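Subject: Re: [riders] Flesbridge to Skestton, Monday morning coach

Picking up the thread from last week, as I finally got through to the Pimentel office.
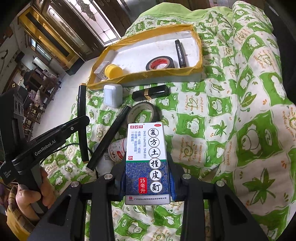

Short version: the morning coach is staying, the stop is moving, and we have to decide whether we want our own charter for the fall outing or just buy seats on the regular run.

The earlier message said:

> Does anyone know what is going on with the 818? I stood at the old
> stop by the feed store on Monday and it went right past on the
> other side of the road. I also heard that Pimentel is dropping the
> morning run out of Flesbridge in September and that we would all
> have to drive to Skestton and park there. If that is true I would
> like to know before I renew my pass.
>
> Second thing. Are we still doing the group trip to Plenolora? If so,
> is it the big coach or the small one? Last time we had the small one
> and the bags were in the aisle the whole way, and my knees were in
> the seat in front. I would pay a bit more for the big one.

Taking these in order.

The 818 has not been dropped. What has changed is where it picks up in Flesbridge. The shoulder at the feed store is being dug up for a drain, and the drivers have been told not to pull in there. Until that work is finished they are using the turnout across from the library. The dispatcher admitted the notice only went up inside the coach, so if you were not riding that week you had no way of seeing it. I asked for a sign at the old stop. She said she would pass that on.

The rumor about September comes from a timetable change. The late morning run is going away. The early one stays, and so do both afternoon returns. If you only ride to work and back, you will not notice. If you have been using the late run for appointments in Skestton, you will need to go in early and wait, or get a ride.

Passes are good on any remaining run. You do not have to renew in person. You can do it by mail or at the window in Skestton, but the window closes for lunch and they are strict about it.

Now the Plenolora trip. I asked for prices on two vehicles, the full size coach and the mini bus. I would rather not put the prices on the list until I have them in writing, because the last time I did that they changed and I heard about it for a month. I can tell you what each one includes.

The full size coach has luggage bays underneath, a restroom, and reclining seats. It needs a proper place to turn around, so it cannot come down to the church lot. Everybody would board at the library turnout.

The mini bus can come to the church lot. There is no restroom and no luggage bay, only a rack at the back and whatever you can hold. It would make one rest stop each way.

Driver hours are included in both, and so are tolls. Parking at Plenolora is not. The tip is not either, and I suggest we collect it with the fare this time so that we are not passing an envelope up and down the bus on the way home.

The deposit is 5 percent to hold the date and the rest is due 2 weeks before we leave. If we cancel after that we lose the full amount. They will let us switch from the large coach to the small one up to the same deadline, as long as they have one free. They would not promise to do it the other way around. For that reason I think we should book the large one first and step down if we have to.

The third choice is to skip the charter and buy seats on the regular coach. It does go to Plenolora, but with a change in Skestton, and the connection is tight. I have missed it twice. With a group and bags I would not want to try it.

What I need from people on the list:

Reply to me directly, not to everyone, and say how many seats you want and which vehicle you prefer. If you use a walker or a chair, say so, because the lift has to be requested when we book and takes out a row of seats. If you would only come on the large coach, say that too.

I will call Pimentel back on Monday with whatever I have by then. Their charter desk picks up after 9 in the morning and it is a different person from the dispatcher, so please do not call the 818 number about the trip.

Someone also asked me off list about bringing bikes. The large coach will take them in the bay if the front wheel is off. The mini bus will not take them.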